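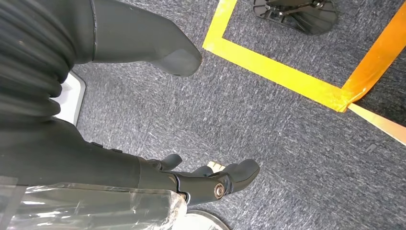
Last changed: August, 4:10 p.m.

Metville library to drop overdue fines

By Keisha Lindgren

Metville will stop charging overdue fines at its public library next month, and old fines will be wiped from every account. The town council passed the change by 3 votes to 2.

Readers now lose borrowing rights once they owe more than $2. Under the new rules, a late book will block an account only after it has been out for 200 days, and the block goes away when the book comes back. Lost or damaged items must still be paid for.

The loan period stays at three weeks. Books can be renewed twice by phone, at the desk or online, unless another reader has asked for them. Items borrowed from the Clevthorpe branch can be returned in Metville as before.

The council set aside $1000 to cover new notices and changes to the card system. Reminder letters will go out one week after a due date, and a second letter will follow a month later.

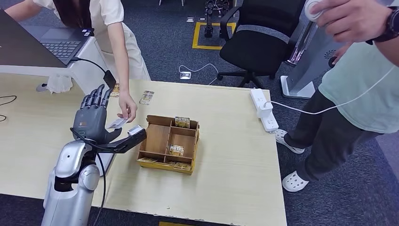
Géza Halász told the meeting that he had kept away from the library for years over a fine on a borrowed atlas, and that he would be back the first morning the doors opened under the new rules. Two council members said they would have liked a trial period first. One of them asked how long people would have to wait for popular titles if there was no charge for keeping them.

The library will report back on late returns and waiting lists in the spring. Cards that have expired can be renewed at either desk with proof of address.

14 shares | 3 comments

Contact the newsroom | Copyright Metville local news | Back to top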